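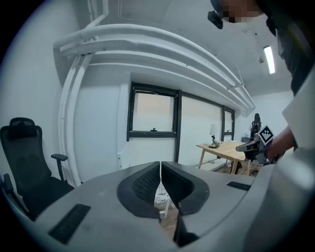
*A room with an office chair and white pipes along the wall and ceiling*

A **workroom** is a room set aside for handwork, desk work, or small-scale making, either inside a home or in a shared building. The word covers sewing rooms, repair rooms, model-making rooms, and the back rooms of shops where goods are altered or finished. A workroom is usually smaller than a workshop and has lighter equipment, and the two terms overlap in everyday use.

## Terms

In the clothing trade, "workroom" has a narrower meaning: the part of a business where garments are cut, fitted, and sewn. Curtain and upholstery makers use it the same way, and many of them call the whole business a workroom. In houses, the older term "sewing room" was often kept after the room had been given over to other uses. "Studio" is preferred where the work is artistic or where the room is rented out.

## History

Before the spread of factories, most cloth goods were made or mended in rooms that also served for cooking and sleeping. Work was placed near a window, and the tools were put away at night. Separate workrooms were found mainly in large houses and in the premises of tailors and dressmakers.

The home sewing machine made a fixed place for the work more useful. A machine, a pressing board, and a cutting table were awkward to move every day, and spare bedrooms were often given over to them. Later, desks and computers began to share the same rooms.

Shared workrooms are often set up in buildings first put to another use. The Doswood Workrooms, opened in a former seed warehouse, rented 40 rooms by the month. Its first manager, Ruth Cárdenas, allowed tenants to change the lighting and shelving but not the heating or water lines. The building's handbook for tenants, written with the architect Jong-dae Lim, set aside two rooms on each floor for cutting and pressing.

## Layout

The main parts of a workroom are a work surface, seating, storage, and light. Cutting tables are generally higher than desks, so that a person can stand at them without bending. Sewing and writing are done seated, and an adjustable chair lets one person move between surfaces of different heights.

Pipes and ducts are often left exposed in converted buildings. This keeps valves and joints within reach and avoids the loss of height that comes with a dropped ceiling. Pipes may be painted to match the walls. Hot lines are wrapped or kept clear of stored cloth and paper.

Floors are normally hard, as pins and thread are difficult to remove from carpet. Rugs are used in some rooms to reduce noise, mainly under machines.

## Materials

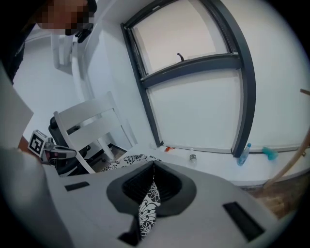

*Black-and-white fabric with a leaf and flower print*

Cloth is commonly stored rolled on tubes or folded on open shelves. Rolling prevents hard creases and suits wide upholstery goods. Folding takes less space and is usual for short lengths. Printed cloth is kept out of direct sun, which fades some dyes.

Large prints need more planning than plain cloth. The distance from one point in a pattern to the next place where it appears is called the repeat. Where two panels meet at a seam, the cutter lines up the repeats, and extra cloth is allowed for this. Small scattered prints can often be cut without matching.

Many workrooms keep a sample book, with a swatch of each cloth and a note of the supplier, width, and repeat. The curtain firm Tradthorpe kept a book of 200 swatches at its Brornetti Street workroom and gave each cloth a number; number 751 was a plain cotton lining.

## See also

- Atelier
- Home office
- Sewing table
- Workshop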